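Deltwood Swift and Ball Winder Set: three months in

I put off buying a swift for years. My method was the back of a kitchen chair, or if I was feeling bossy, my husband's arms, and then an evening of winding by hand while something played on TV. It works! But last fall I signed up for a shawl that wanted six skeins of fingering weight, and after the second one I gave up and ordered the Deltwood set, the one with the umbrella swift and the small crank winder in the same carton.

Let me start with the swift, because I love it. It clamps to any table edge up to two inches thick, and it opens smoothly once you get the hang of the little collar at the bottom (push up, then tighten, and don't do it the other way or the whole thing slides down on you like a tired umbrella). The ribs are birch, sanded well, and I haven't had a single snag, even with a very sticky mohair blend. I've run cotton, sock wool, a linen that behaved like fishing line, and one enormous hank of cone-end crochet thread that I was sure would end in tears. It didn't.

The winder is more of a mixed bag. It makes a nice flat cake that pulls from the center, and for anything up to worsted I have no complaints. Bulky is another story. The yarn guide is a thin wire arm, and once the cake gets fat the strand rubs against it and starts hopping off the top. If you mostly crochet blankets in the thick stuff, you'll be stopping at half a skein and starting a second cake. Huệ Diệp from my Thursday-that-is-never-on-a-Thursday stitch group has the bigger Pudis winder and hers swallows a whole bulky skein without a hiccup, but it also takes up as much counter as a toaster and cost her a good bit more.

Noise! People always ask. It's a plastic gear, so there's a whirr, sort of like a salad spinner. I can wind in the living room while somebody else watches a movie, as long as it's not a quiet movie. A dab of sewing machine oil on the post in the second month took the edge off a squeak that had started up.

The clamps are my one real gripe. The swift's clamp has a nice cork pad on it and the winder's clamp has bare metal, and I have a dent in my dining table to prove it. Felt from the craft drawer fixed that. I do wish they'd spent the extra few cents.

I did one silly thing with it that I'll recommend to everybody, which is winding before I swatch. I used to pull straight from the skein for a swatch and then wonder why my gauge was off later. Off a cake the tension is even from the first chain. My doily edging in size 10 thread came out flat on the first try, and I've been fighting ruffled doilies since I learned to crochet, so make of that what you will.
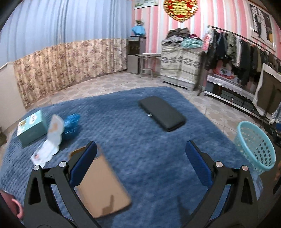
Joana Bastos

A few things for those of you who wrote to me after the last post. Yes, it will take a 480-yard skein of fingering in one go, with a little room left over. No, it won't hold a mini skein very well, the swift doesn't close down small enough and the loop sags. I wind those by hand. And Bình Châu asked about left-handed cranking: you can turn the handle either way, just thread the guide first and pick a direction and stick with it for that cake.

The instructions are a single folded sheet and they're not great. The drawing for the yarn guide has the arm on the wrong side (mine did, anyway), and I spent a good while thinking I'd gotten a faulty one. If yours looks backward, go by the little notch on the base and ignore the sheet.

Would I buy it again? For the swift alone, yes. If the swift came by itself I'd pair it with a sturdier winder and be completely happy. As a set it's fair for the price, and I've wound everything in my stash that was still in a hank, plus two skeins of Flestdale merino I bought just to have something left to wind. Four stars, and I'd bump it up for a cork pad on that second clamp.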